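Caixa plástica translúcida na secretária: como separar os objetos pequenos sem comprar um móvel novo?

Publicado em Arrumação e armazenamento > Secretárias
Estado: resolvido

Yeo_arruma

Tenho uma secretária de madeira com painel traseiro e laterais, e uma caixa plástica grande onde vai parar tudo o que é pequeno: recipientes redondos, um frasco alto com tampa, bolsas, cordões, fitas. O que não cabe fica no tampo.

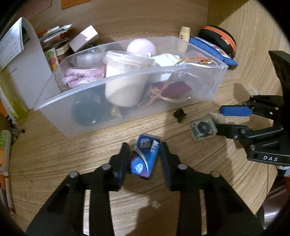
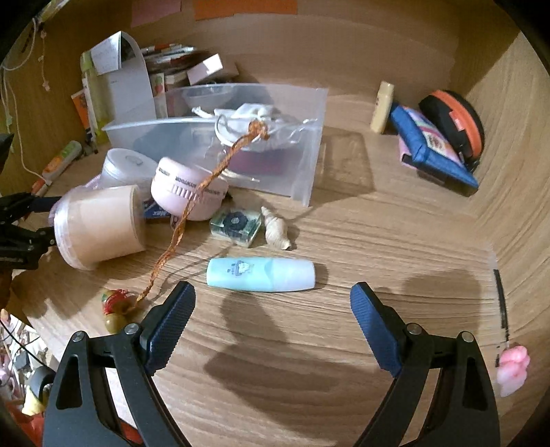
Tempo de leitura: 3 minutos

O problema tem duas partes. A primeira é que a caixa não tem divisões e as peças moles (tecidos, bolsa de cordão) ocupam o espaço entre as rígidas. Para tirar um objeto do fundo é preciso levantar quase tudo. A segunda é o cordão entrançado laranja-acastanhado com um enfeite redondo e fios vermelhos na ponta, que se prende em tudo.

Condicionantes:
- não quero furar nem colar nada na madeira;
- a caixa tem de continuar a ser uma só, porque a levo para outra divisão à sexta-feira;
- objetos frágeis incluídos: uma concha em espiral e um bloco acrílico quadrado com uma flor azul-escura.

Divido a caixa por dentro ou passo para várias caixas pequenas? E o que faço com o cordão?

Dong-hyun Seok
Resposta aceite

Mantenha a caixa e divida-a por dentro. Várias caixas pequenas soltas no tampo ocupam mais área e deixam folgas entre si.

1. Esvazie tudo e separe por rigidez, não por tema. Rígidos altos, rígidos baixos, moles, cordões.

2. Meça o fundo interior e não a boca. Nas caixas de paredes inclinadas o fundo é sempre menor, e um tabuleiro comprado pela medida de cima fica suspenso a meia altura. Subtraia 3 mm de cada lado.

3. Corte divisórias em cartão canelado ou polipropileno alveolar. Duas peças com entalhe até meia altura encaixam em cruz e seguram-se sem cola. Se as paredes são inclinadas, corte as extremidades com a mesma inclinação; caso contrário a divisória roda quando se pega na caixa.

4. O frasco alto vai para um canto, encostado a duas paredes. No meio da caixa não tem apoio lateral e inclina-se. Pela fotografia, o seu está perto do centro.

5. Recipientes redondos e baixos: de pé, numa só camada. Deitados, os cilindros rolam e ocupam mais fundo. Isto aplica-se também ao de cor pêssego e ao verde-menta, que estão deitados no tampo.

6. Os moles ficam por cima, dobrados, nunca entre os rígidos. Se fizer questão de os ter em baixo, use-os como forro e aceite perder altura útil.

7. O cordão: enrole em oito sobre dois dedos, prenda o meio com uma tira de velcro e guarde-o dentro da bolsa de cordão, com o enfeite virado para dentro. Não dê nós para o encurtar, porque o entrançado fica marcado.

Quanto aos frágeis, o acrílico risca-se com contacto repetido. Uma bolsa de feltro ou uma meia limpa serve. A concha deve ficar num compartimento próprio, sem nada por cima.

Para o custo: uma placa de polipropileno alveolar da Stundevum dá para as divisórias e ainda sobra. Corta-se com x-ato e régua metálica.

Ilwood

Eu comprava um organizador de gavetas e pronto. Tenho um da Garen, de acrílico, e cabe lá tudo. Só não sei se passa na profundidade dessa secretária, é questão de medir.

Yeo_arruma

Um organizador de gavetas não dá, Ilwood, pelo motivo que indiquei: tenho de transportar o conjunto.

Dong-hyun, segui os passos 1 a 4. O fundo é mesmo bastante mais estreito do que a boca e o primeiro corte saiu-me comprido. Fiz a cruz em cartão para testar e só depois passo para o polipropileno. Uma dúvida: que altura devem ter as divisórias?

Dong-hyun Seok

Dois terços da altura interior. Com altura total não consegue meter a mão e as peças moles deixam de ter onde assentar. Com menos de metade, os recipientes mais altos tombam para o compartimento do lado.

Se o cartão de teste servir, use-o como molde e marque a face de cima com lápis. Com paredes inclinadas, as peças só encaixam numa posição.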